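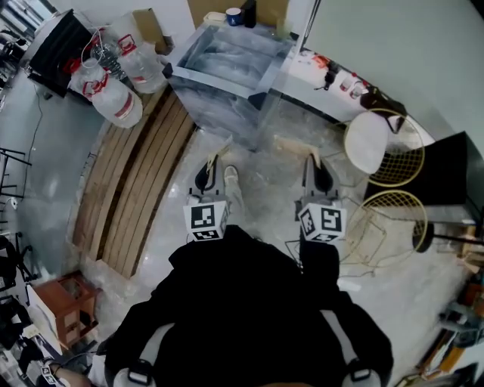
Packing and storeroom helper (part-time), Gestside

Gisler is looking for one person to help with packing and keeping order in our storeroom in Gestside. You start in January, and the contract is at first for 13 weeks.

Your work:
Wrapping display pieces in bubble wrap and putting them in cardboard boxes
Handling clear acrylic boxes without scratches
Bringing water jugs and other supplies to their right place
Coiling cables and cords, and keeping the floor free for walking

We wish for somebody who works calmly and has patience with fragile things. Experience in packing is welcome — but we will show you everything in the first days. Your English does not need to be perfect, mine is also not.

The pay is 2,485 per month for a part-time position of 55 percent. Please bring closed shoes with a soft sole. Gloves you will get from us.

Please write a short letter with your telephone number to Selina Camenzind, Gisler, Gestside. Applications are open from 15 Nov 2022 until the position is filled.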